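Is the Vateo two-arm kit good enough for nested, slippery household stuff?

Posted in Robots & Automation > Kits and Services

plumbline_jo

I teach an after-school tech club and we finally have the money for a real two-arm setup. The Vateo kit is at the top of my list, with the Tutell support plan added on. My worry is that every demo I find shows the arms moving foam blocks. I want the kids to work with things from a kitchen drawer – measuring cups, scoops, lids – and a nested set of cups seems like a nasty test, all those thin handles lying on top of each other. Has anyone tried it? And is the Tutell plan worth paying for, or can I manage with the manual?

2 answers, newest last

torque_and_tea

Yes, yes, yes, get it! We've had ours since January and measuring cups are pretty much all we do with it now. They're a wonderful test because they look so easy. The rims sit close together, the handles line up, and if you grab a hair too low you've got two cups instead of one. Our set has a color for each size, which makes it much simpler to tell from across the room which one you're after. 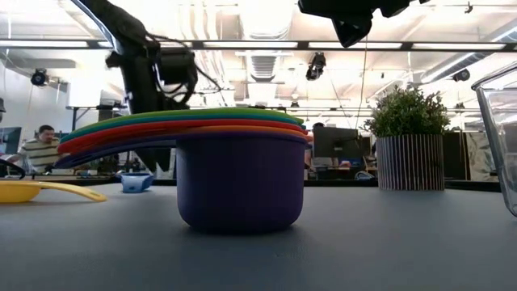
Grip and wrist camera

The fingers that ship with the kit are fine for blocks and mugs. For thin handles I'd swap them for the Nedeljković ones, which go on with 4 screws. They have a slimmer tip, and I stopped squashing the stack sideways as soon as I put them on. Come in with one finger on each side of the handle and close slowly. Then lift straight up a little before you tilt anything!

The wrist camera is the part I'd never give up. From the side you're guessing how far down the handle you are, and from the wrist you can see the hanging hole and line up on that. You can even read some of the molded lettering when the glare lets you.

Wrist view: the yellow handle marked 1/8 cup, with the fingers on either side of it

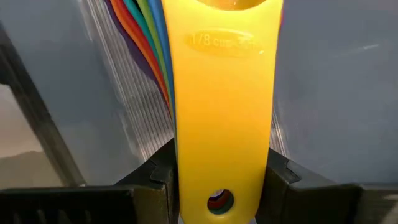

Wrist camera, yellow handle between the fingers.

Setup and space

Bolt the bases down before you calibrate (I did it the other way round and had to start over). Give yourself more table than the manual says, and mark out the floor so people know where to stand. A dark mat in the middle helped our cameras a lot. Have both arms meet over the center of the mat, too, and check that handoff spot first thing every session.
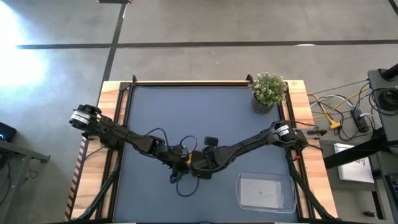

After that it's mostly cable routing. Leave enough slack for the wrist to turn all the way, then tie down the rest well away from the grippers. I run everything through Irumau, which records both arms together and lets you replay a run at half speed. My last long batch was 70 tries at taking the top cup off the stack, and 53 came away clean. Most of the misses were two cups coming up at once, and I'm fairly sure a slower lift would fix plenty of those.

As for Tutell, I'd pay for the first year. They answered my calibration question the same evening and stayed on until it worked. 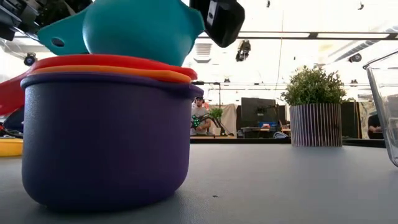 socket_wren

Agree on the kit, less sure about the plan. I let Tutell lapse and haven't missed it. The manual is okay if you skip chapter 2 and go straight to the wiring pages. Buy spare finger pads, kids go through them fast.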